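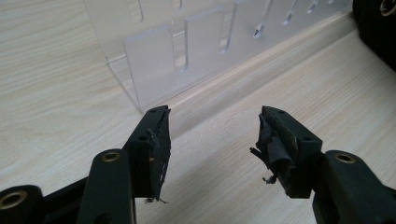

Page last changed: Friday, July 29, 2022

4. The Table and What Stands on It

4.1 Why we came back to the table

When we first planned the Kavanagh study we thought of the table as a kind of background. Our questions were about storage, and storage, to our minds, meant cupboards and drawers and the shelf over the sink. It was only when we sat down in January with the first batch of household diaries that we saw how often people wrote about their tables, and how fondly (or crossly, in a fair number of cases) they did it. A table came up in 230 of the 387 entries. In many of those it was the first piece of furniture named, ahead of the cupboard the entry was supposed to be about. We had asked people where they put things away, and they had answered by telling us where the things were in the meantime.

So this section stays with the table for a while. We look at how people talk about a stretch of clear surface, at what happens when a small rack is set down on it, and at why a rack one can see through seems to be lived with differently from one that is solid. Readers who are mainly interested in the cupboard results can go straight to Section 5, though we hope they will come back.

4.2 Clear surface as something people keep

All 13 households had at least one table that was used for more than eating. The diarists had many words for the bare part of it. They called it "the good end," "my bit," "the landing strip," and in one household simply "the space," as in "please leave me the space." What struck both of us on reading these entries side by side was that the bare part was so seldom described as left over. People spoke of keeping it, in the same way they might speak of keeping a garden path open, and they noticed very quickly when it got smaller.

One diarist, a retired piano teacher whose entries ran longer than anyone's, put it this way: "I wipe it down in the morning and for a little while it is just table. I like to have my coffee before anything lands on it." We have quoted that line at nearly every talk we have given on this work, and somebody in the room always nods.

The color of the surface mattered more than we had expected. Households with pale tables wrote more about crumbs, rings and marks, which is no great surprise, but they also wrote more about the pleasure of seeing the surface at all. Light wood-grain tops came in for particular affection. Several people said the grain made a table feel "finished" with nothing on it, so that they did not feel pushed to add a bowl or a runner. Owners of dark tables tended to dress them. We do not want to lean too hard on this, as our group was small and people choose their tables to begin with, but Tien-fu Yip's reading of the entries and Senga Baxter's, done separately and compared afterward, agreed on this point more closely than on any other in the set.

4.3 Setting down a rack

Into this kept space comes the rack. By a rack we mean any small open stand that sits on the table by itself and is meant to hold a few things upright or apart from each other. We use the word loosely, as our diarists did, and we have not tried to sort racks by what their makers intended them for. In several homes the same stand held plates in one entry, letters in the next and a child's drawing pads by the end of the month, and it would have been a pity to lose all that by giving it a narrower name.

Each household was given the choice of two stands to live with. The first was the Tiser, which is clear throughout, and the second was the Gomia, which is solid and painted. Both were bought from the same supplier, Grulora, in a single order, and people were free to put them wherever they liked, to move them, or to return them to the box. We asked only that they write something whenever they moved the thing or found that somebody else had. Entries were limited to 400 words, a limit that was politely ignored.

Almost everyone began by putting the rack at the back of the table, toward the wall or the window, and this was true for both kinds. They wanted it within reach but behind the part where hands and elbows go. What happened afterward differed. The solid racks tended to creep. They were pushed to a corner, then turned side-on, and then in several homes lifted onto a counter or the top of the refrigerator, with remarks such as "it was like having someone sitting there." The clear racks were more likely to stay put. People reached past them and looked through them and, by their own account, stopped noticing them for days at a time.

The kind of arrangement we have in mind can be seen in Figure 3, where the rack is at the back and there is table in front of it. Even on a pale top, a clear stand takes up room, of course. It has a footprint like anything else, and nothing can be put down where it stands. But the diarists did not seem to charge it for all of that room. When we asked them at the closing interview to sketch their table from memory and shade the part that was "taken," the solid racks were shaded heavily, often larger than life, while the clear ones were drawn as a thin outline or forgotten until we asked.

Figure 3. A clear acrylic rack standing on a light, wood-grain tabletop.
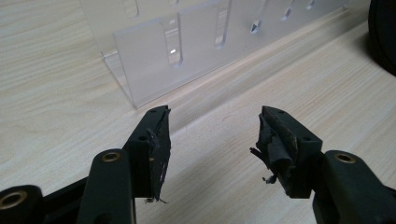

We should say a little about that forgetting, as it cuts both ways. A rack that is easy to overlook is also easy to knock. Clear stands were bumped more often than solid ones, usually with a sleeve or the corner of a tray, and two households stuck a strip of colored tape along the front edge for the sake of an older relative. One of these wrote, rather wistfully, that the tape "spoiled the point of it," and then a week later that they had got used to the tape as well. People also found that a see-through stand shows whatever is in it. A solid rack can hide an untidy stack of envelopes from one side of the room at least, and a clear one offers no such kindness. The families who were happiest with theirs tended to keep very little in it, and some of them kept it on the table for long spells with nothing in it whatever, which puzzled us until we went back and read what they had written.

4.4 Things that hold a place

It seems to us now that a rack on a table does some of its work simply by standing there. One couple wrote that once the rack was at the back, the mail no longer spread forward, even in weeks when the mail never went into the rack. Another household said that the children treated the front of it as a line and kept their homework on the near side. We had been thinking of storage as a matter of how much a thing holds, and had even drawn up a neat little table of capacities for the two models, and we have since dropped it from the paper because not a single entry was concerned with capacity.

There is an older way of talking about furniture that helps here. People who set out rooms for a living will speak of a piece "anchoring" a surface, by which they mean that it tells the eye where the back is and so, without any fuss, where the front is too. A vase can do this, and so can a lamp. The clear rack appears to do it lightly enough that the rest of the surface still reads as open, and that lightness is the quality the diarists kept circling around with words like "airy," "polite" and (our favorite) "no trouble."

Wear came up as well, more gently than we had guessed. Clear plastic picks up fine scratches from being wiped, and those with an eye for such things noticed a haze after a while in the places where a cloth goes most often. Very few minded. They were far more bothered by dust along the bottom edge, where the stand meets the table, and the most detailed cleaning advice in the whole collection concerns that narrow line. The recommended method, arrived at in more than one home, is to lift the rack straight up, wipe the wood along the grain, let it dry, and set the rack back down a finger's width from where it was, so that the surface does not end up with a mark in one spot.

That last habit has a bearing on our measurements. A rack that is moved a finger's width with every cleaning will, over a season, travel some distance across a table without anyone having decided to move it, and our diarists did not count this as moving. Senga Baxter raised it at the closing interviews and was met mostly with surprise and then with laughter, as people went to look. We have therefore treated reports that a rack "stayed put" as meaning that it stayed in the same part of the table, and the drift within that part is taken up again with the floor plans in Section 5.2.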